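Werkirach Grid Mat and Workcell Rule Sheet: review by Nurhan Saraç
Rating: 4 out of 5

Werkirach sells the mat with a laminated rule sheet for small tabletop manipulation cells. I ran the pair for 54 sessions, 636 pick attempts in all, starting in February.

The sheet is the better half of the purchase. It sets a speed limit of 300 mm/s with a person in reach, requires a stop test before the first motion, and tells you to log object placement by grid cell. Rule 7, on keeping cables out of the arm's sweep, should be on page one. Yufang Mao ran our stop tests from the sheet alone and needed no help from me.

Complaints: the rule on wrist camera checks says to confirm the view before each session but gives no pass criteria. We wrote our own – target fully in view at the approach pose, horizon level within two degrees. The mat also has no printed cell labels, so log entries depend on everyone counting from the same corner. The older Kamstead sheet covers both points but says nothing on restart after a fault.
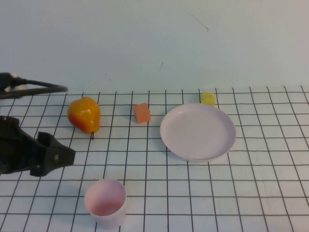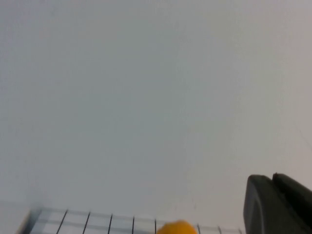
Grid surface and gripper, fixed camera first, then wrist camera.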